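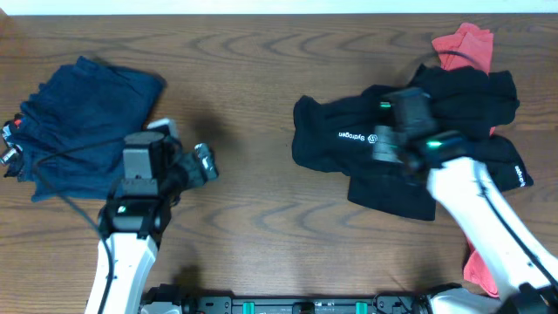

Saskia Cosgrove: Reopening this. The overnight export from Rerkell finished at 02:14 and the garment file is short again. Rerkell holds 2,000 lines, the laundry's system took 50 fewer, and there is no error in either log. I have not changed anything at our end.

Status changed from Resolved to Open
Priority: Normal
Component: Export / CSV

Nabila Abdelaziz
Thanks, I have both files. The file on our server has all 2,000 lines plus the header, so nothing is being lost when it is written. The loss is on import. Please send:
- the import log from the Soment side, detail level set to Full
- the import profile, saved as text
- the version number shown under Help

Saskia Cosgrove
Attached. The Full log is large, so I cut it to the part between 02:14 and 02:31. Version is 8.2. The profile was last edited in March, when we moved the Mirnwood site on to the same account. Mirnwood garments are the ones with a site prefix on the code.

Nabila Abdelaziz
The prefix may matter. Of the 50 missing lines, 36 are Mirnwood codes. The other 14 belong to the main site, so the prefix alone does not explain it.

What they have in common is length. Every missing code has 13 characters or more. The profile sets the code column to 12 characters and cuts off the rest without a warning. Once cut, the code matches one already loaded, and the import treats it as an update to that garment. You end up with one record where there should be two, and the later line wins.

This also explains why the first fix appeared to work. We removed the repeated lines from the export by hand, the next run happened to contain no long codes, and the totals agreed.

Suggested steps:
1. Stop the overnight run.
2. Back up the garment table.
3. In the profile, set the code column to 24.
4. Run the import by hand against the test copy first.
5. Compare totals before touching the live copy.

Saskia Cosgrove
Steps 1 to 4 done. Test copy now shows 2,000. Two questions before I go live. First, the records that were overwritten have the wrong size and the wrong wash count. Will a fresh import put those right? Second, Badawi in our stores uses the same profile for linen and I would prefer not to break his run.

Nabila Abdelaziz
Size, yes. Wash count, no — the count is kept on the Soment side and is never sent in the export. For those you will need to restore from a backup taken before the March change, or set them by hand from the paper sheets if you still have them.

On linen: the wider column does no harm to shorter codes. His run can stay as it is.

Saskia Cosgrove
Live import run at 11:40. Totals agree. Restored the wash counts from the old backup except for four garments added after it was taken; those I have set to zero and marked for checking. Overnight run is back on.

One request. A cut code should produce a warning, or stop the import. Can that be logged?

Nabila Abdelaziz
Logged as a separate request and linked to this ticket. I have also added the column width to the setup notes, under Import profiles. Leaving this open until two clean overnight runs have gone through.

Saskia Cosgrove
First run clean, finished 02:16, 2,000 in and 2,000 out.

Saskia Cosgrove
Second run clean. The four marked garments have been checked and corrected. Fine to close.

Status changed from Open to Resolved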